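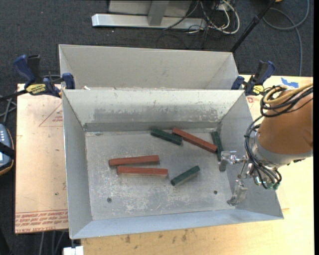
Skisville council has approved plans to turn the former Mallet dairy on Garnance Road into a children's library and toy-lending centre. The vote was held on the evening of November 13, 2022, after a meeting that ran well past its planned finish. The building has stood empty since the dairy closed, and two earlier schemes for it, one for flats and one for a gym, were both dropped before work began. Under the new plan the ground floor will hold picture books, a reading room and a counter where families can borrow toys, from jigsaws and train sets to plain rectangular blocks in brick red and dark green. The upper floor will be used for storage and a small staff office.

The project will be run by Onix, a local charity that has lent toys from a room behind the swimming baths for several years. It has 402 families on its books and a waiting list that it closed in October. Membership will stay free for anyone living in the town, and families from the nearby villages will be able to join for a small yearly charge, which has not yet been set.

Solange Bailly, who manages the lending service, told the meeting that the present room was no longer fit for the job. "We have one door, one sink and no space for a pushchair," she said. "Parents queue in the corridor and the toys that come back have to be cleaned in the same room as the ones going out. At the dairy we can keep the two apart."

The collection stands at 942 items. Everything is checked and wiped down on return, and sets with missing pieces are kept back until they can be made up from spares. Bailly said building blocks and wooden railways were borrowed most often and were seldom on the shelf for more than a day or two. Board games for older children are the main gap, and part of the opening budget has been put aside for them.

Most of the debate was about parking. The dairy yard has room for 40 cars, but the approved drawings give half of the ground to a fenced garden and a covered bicycle shelter. Residents of Garnance Road had written to the council asking for the whole yard to be kept for vehicles. Several spoke from the public seats and said that the road was already blocked at school closing time.

Timothée Lebrun, the council's planning officer, said a survey carried out in October had found spaces free in the market car park at every hour of the day. The market is a four-minute walk from the dairy. He said a crossing would be painted outside the main gate before the building opened, and that deliveries would be limited to the early morning. A request from residents for permits was not discussed and will go to a separate meeting in the new year.

The outside of the dairy will change little. The brick front and the tall windows are to be repaired, and the painted Mallet name over the gate will be kept. The loading bay at the side will be glazed and used as the main entrance, with a ramp in place of the present steps. The roof needs more work than first thought, and the old cold store will be taken down because its floor has sunk.

The reading room will seat 50 people and may be hired in the evenings by local groups. The chess club and the parents' choir have both asked to use it. Opening hours for the library have not been agreed, although Onix has asked for one late evening a week so that people who work can collect and return toys.

Work is due to start once the roof contract has been let. Until then the lending service will carry on behind the swimming baths at its usual times.

Related items
Swimming baths to close for boiler repairs
Market car park: new ticket machines in use
School crossing patrol wanted for Garnance Road
Former gym plan for dairy withdrawn

Comments (3)

marthe_k
Very pleased with this. We have borrowed from them since my eldest was two and the queue in that corridor is awful in winter. Will the waiting list open again before the move or after?

Old Gate
Four minutes to the market if you are on your own. Try it with a toddler and a box under your arm. They should have kept the yard.

P. at no. 9
Glad the name over the gate is staying. My mother worked in the bottling hall. Please could somebody look at the gutter on the road side as well, it drips on the pavement.

Contact the newsdesk | Copyright Skisville News | Back to top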